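plotex-rim

Rim pose estimation and residue masking for wrist camera streams. Part of the Plotex tool set. Maintained by Demetrius Oyelaran, Koswood.

Status: in use on the Koswood cell, interfaces may still change before the June tag. Release 2 of the mask format is not readable by older loaders.

What it does

plotex-rim takes colour images from a camera mounted near the gripper and returns two results per image: a rim curve in the camera's own coordinates, and a mask of pixels judged to be residue on the inspected surface. The planner (Baris) reads the rim curve. The cleaning task reads the mask. Either output can be turned off in the config.

It does not do grasp planning, object classification or force control. For grasp candidates use the Chmielewska package, which expects our rim curve as input and will refuse to start without it.

Install

Clone the repository, then run

pip install -e .

from the top folder. Python 3.10 or later. The C++ curve fitter is built on first import; if no compiler is found the package falls back to the slow fitter and logs a warning once.

Run

plotex-rim run --config cell.yaml --in images/ --out results/

plotex-rim view results/

The second command opens the outputs in order. Press n for next, m to toggle the mask.

Config keys

rim.enabled: true or false
rim.max_gap: longest break in the edge the fitter may bridge, in pixels
rim.min_arc: shortest arc accepted as a rim
mask.enabled: true or false
mask.sat_floor: saturation below which a pixel is never residue
mask.glare_ceiling: brightness above which a pixel is marked unknown
self.template: path to the gripper silhouette

Data

The labelled set holds 2,982 images, of which 571 are held out for testing. The split is by run, so images from one run never fall on both sides. Labels are a polyline for the rim and a polygon for each residue patch. Unknown regions have their own class and are left out of the score. Runs where the lens was knocked out of calibration are listed in bad_runs.txt and skipped by the loader; there are 23 of them.

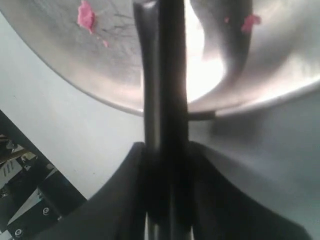

Residue masking on brushed steel depends mostly on saturation, and edge strength is a poor guide. Scratches and streaks give strong edges but stay grey, while the pink flecks on this bowl are small and ragged and still clear the saturation floor. The white glare carries no usable colour and goes to unknown. The fleck at upper right lies close enough to it that a glare ceiling set too low will swallow part of the patch, so check that case first when tuning. For the rim, the finger crosses the curve and splits it into two arcs. The self template removes the finger before fitting, and rim.max_gap must be at least as wide as the finger or the fitter will return only the longer arc.

Known problems

Dark reflections that run parallel to the rim are sometimes fitted in its place. Raising rim.min_arc helps on large bowls and makes small ones worse.

The template must be redrawn after any change to the finger or camera mount. A stale template shows up as a thin strip of false edge down one side of the finger.

Clear residue is not detected. Neither is white residue on a white surface.

Licence

Code under BSD 3-Clause. Images and labels under CC BY 4.0. Bug reports should include the config file and at least one input image.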